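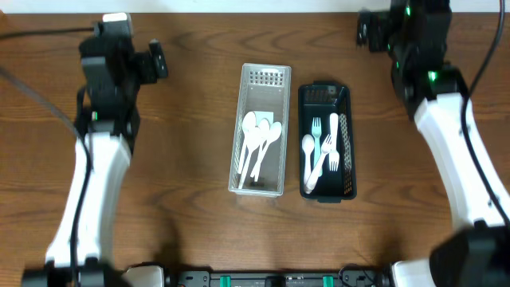 ok cutlery thread. the drawer got out of hand again over the winter and the Bilell picnic is in June so I'm doing it now. every plastic spoon, fork, and knife we own was living in one bag with the ketchup packets. Tipped it out last night, picked the ketchup out, swore a bit. Now we're down to two little baskets on the wood table and that's the whole system. Small ones, the kind you'd stick in a cabinet and forget about.

Background for anyone new – we feed 30 people in a good year. Picnic stuff gets washed and saved, it doesn't get tossed. Yes even the cheap white spoons. They're fine for years if you keep them out of the bottom rack.

Rule 1: spoons get their own basket. Everyone digs for spoons. The potato salad from Górecki goes out first and there's a line, and the line stops dead while somebody hunts for a spoon in a pile of knives.

Rule 2: the baskets have to look different. One light, one dark. You can yell "light one!" across a yard and people get it. You cannot yell "the one on the left" becuase left of what

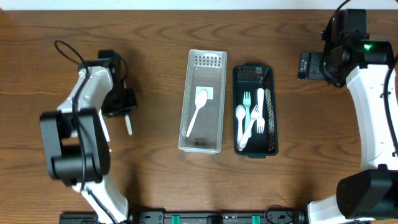
somebody already asking why not just buy one big tray with dividers and be done with it. Had one. Garnora, the wide kind. Lovely in the drawer, useless outdoors – four people reaching into one tray at the same time, elbows everywhere. With two baskets you put one at each end of the table and the crowd splits up by itself.

Also the big tray didn't fit in the tote. The small ones do, with the napkins on top.

Holes matter btw. Get baskets with holes or slots in the sides. You want air in there. I put spoons away damp in a solid tub one fall and opened it in spring and threw the tub out too.

Wash order, if anyone cares:
– warm water, dish soap, 2 minutes of swishing
– rinse
– spread on a towel, bowls down
– go do something else for an hour
– THEN baskets

I always skip the hour and always regret it. 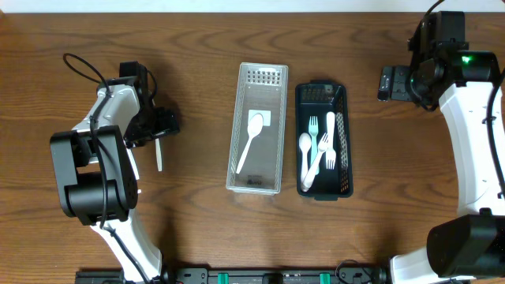

a reply says one spoon in a basket is not a sorting method, it's a spoon in a basket, and that I should dump the lot in by the handful and straighten up later. no. Did that last year. "Later" was the morning of the picnic, in the car.

One at a time is slower, but you look at each one as it goes in. Cracked handle, out. Fork with a tine gone, out. That weird stain from the beet thing, out, I don't care that it's clean.

The see-through basket is handy for this, you can tell from the side what's in it. The dark one you have to lean over. So spoons in the light, forks and knives in the dark, final answer.

Shopping list so far. 60 forks would be plenty, we're short. Carkus has them in the party aisle but only in a mixed pack, so you end up with a mountain of knives. Who is cutting anything at a picnic. We had knives left over from a picnic in a park that isn't even a park now.

Handles all the same way too. Bowls up at the far end, handles toward you. Then people grab the handle and not the part that goes in someone's mouth. Only took me around five summers to think of that

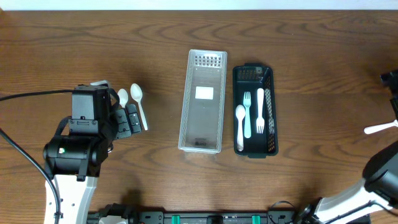
My sister wants to know if I've considered real silverware from the thrift store, a couple bucks a handful, no more cracked handles. I have! It's heavy and it vanishes. Plastic ones come back, or if they don't I'm not upset.

Thinking of giving the gray one to the spoons for good and writing SPOONS on tape on the end. Tape comes off in the wash though. Paint marker? Does paint marker stay on that kind of plastic or flake into the coleslaw

Next up is the serving stuff, tongs and so on. There's a ladle I don't recognize. More tomorow if I get to it – need to go see if Carkus is still open.

Comments

paint marker flakes. use a luggage tag through one of the holes

We do cups instead of baskets. They tip over. Going to try baskets

please say more about the beet thing

knives are for the watermelon??

Contact | Copyright, all posts belong to their author | Back to top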